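Flunport Wall-Mounted Drying Rack, Model 217

Home > Laundry > Drying racks > Wall-mounted

Item number: 1246
Colour: white or charcoal grey
Availability: in stock at our Molar warehouse, also for pick-up

The Flunport 217 is a folding drying rack for the laundry, the bathroom or a covered balcony. It is fixed on the wall with four screws, and when you don't use it, it folds flat and takes very little place. We sell it already many years and it remains the model which our customers order again when they move to a new house.

The rack was designed by the Štěpánek workshop, which makes also the ironing boards in our catalogue. They make the arms from steel tube and the rails from aluminium. The first version had plastic end caps that became yellow in the sun, so now the caps are made from grey rubber. If you have an old rack with plastic caps, the new caps fit on it and can be ordered separately (see Spare parts).

Specifications

Width: 1000 mm
Depth when open: 540 mm
Depth when folded: 65 mm
Number of rails: seven
Weight of the rack: 3.4 kg
Maximum load: 23 kg, spread evenly
Material: powder-coated steel arms, aluminium rails, rubber end caps
Wall fixing: four points, screws included for brick and for timber studs

How it is used

Pull the front rail toward you and then down a little, until the two arms click. To fold the rack, lift the front rail and push it back to the wall. You can do it with one hand, which is practical when you hold the washing basket with the other one. The click should be heard on both sides. If you hear it only on one side, the rack is probably not mounted level, and it is better to correct this before you hang something heavy.

The rails are far enough from each other that air can go between two towels. For shirts you may use normal hangers on the front rail, it has small notches so the hangers do not slide together. Bed sheets for a double bed must be folded once over two rails. A king size sheet is possible, but then the rack is almost full and there is not much room for other things.

Where to mount it

Most people put the rack above the washing machine or above the bathtub. Please leave enough height for the longest clothes you wash, and check that the door of the machine opens freely under them. In a small bathroom, look also where the door of the room goes. One customer in our shop bought the rack, mounted it very nicely and afterwards could not open the door more than half way.
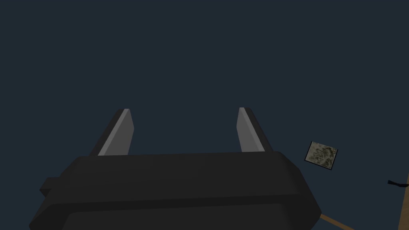

On brick or concrete the included plugs are sufficient. On plasterboard you must find the studs, or fix first a timber board across two studs and then the rack on the board. We don't recommend hollow-wall anchors for this model. They hold well at the beginning, but wet jeans are heavy and every pull on the front rail works also on the screws.

On a balcony the rack should be under a roof. The coating resists to moisture but not to years of rain, and near the sea the hinges need to be rinsed with fresh water from time to time.

Mounting in short

You need a drill, a spirit level, a pencil and a Phillips screwdriver. Put the paper template on the wall, mark the four points and check them with the level. Drill, insert the plugs, and fix the two upper screws without tightening them completely. Then add the lower screws, open the rack once, look if both arms click, and tighten everything. The work takes less than one hour for one person, though a second pair of hands is welcome for holding the template.

The template is printed on the inside of the carton, so please do not cut the carton when you open it — lift the flaps.

Care

Wipe the rails with a damp cloth and a small amount of dish soap. Don't use bleach or powder cleaners. If the hinges begin to make noise, one drop of sewing machine oil on each side is enough. Wipe off what is too much, otherwise it goes on the clothes.

Spare parts

Rubber end caps, set of 14
Hinge set, left and right
Front rail with notches
Screws and plugs, brick
Screws for timber studs
Mivadex touch-up paint, white or charcoal grey, small bottle with brush

The front rail is sent in a long parcel and the delivery can take some days more than usual. All other parts go in a padded envelope.

Questions that we receive often

Can I shorten the rails? No, the ends are pressed and the caps will not hold after cutting. For narrow rooms please ask for the smaller model, which has the same arms and hinges.

Is it suitable over a radiator? Yes, if there is at least 300 mm between the radiator and the lowest clothes.

Can children hang from it? Please don't allow this. The rack is made for laundry, and the load is meant to be spread over all rails.

From our customers

"I wanted something that disappears when guests come. It hangs above the tub for two years now and the click is still as good as in the beginning. Only the paper template was a bit difficult to flatten." — Bríd Gallagher

"Good rack, strong arms. I would prefer longer screws in the box, my wall has tiles and thick plaster and I had to buy others." — Gearóid Keane

After this second comment we asked the workshop for longer screws, and they are in all cartons packed since December. If your carton is older and your wall is tiled, write us with your order number and we will post you a set free of charge.

Returns

Unused racks can be returned in the original carton within 30 days. A rack which was already mounted can be returned only if there is a defect. In this case please send us first a photo of the damaged part, as often it is enough to replace the hinge or the rail and you can keep the rack on the wall.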